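Marble Floors and the Furniture That Stands on Them: Your Questions

Do I need caps on metal legs?
Yes. Bare metal on marble is a pencil on paper, and the paper cost you a good deal more. A set from Ikitz is $5. Check them every October, and replace any that have split.

My stool wobbles. Is it the stool?
Probably the floor. Crazy paving is laid from whatever shapes came out of the crate, and a foot parked on a grout line will let you know at breakfast. Turn the stool a little and try again. Curved, splayed legs give you more places to land.

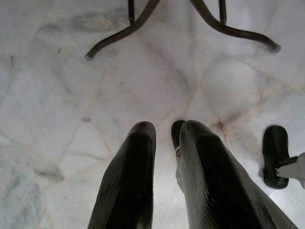 Stavros Karamanlidis wrote in to say that he turned his for 2 years before buying a thicker cap, and that we might have mentioned thicker caps sooner. Noted. They go on the short leg only.

Can I drag things if they have caps?
You can. The grit caught under the cap will enjoy the ride. Lift, please.

What do I clean it with?
Water and a pH-neutral soap. Vinegar is for salad; it etches marble, and so does lemon, whatever your aunt says.

The grout has gone darker near the table. Help?
Try a soft brush first. If that fails, ask Refilwe Molefe at the Cernen counter about resealing.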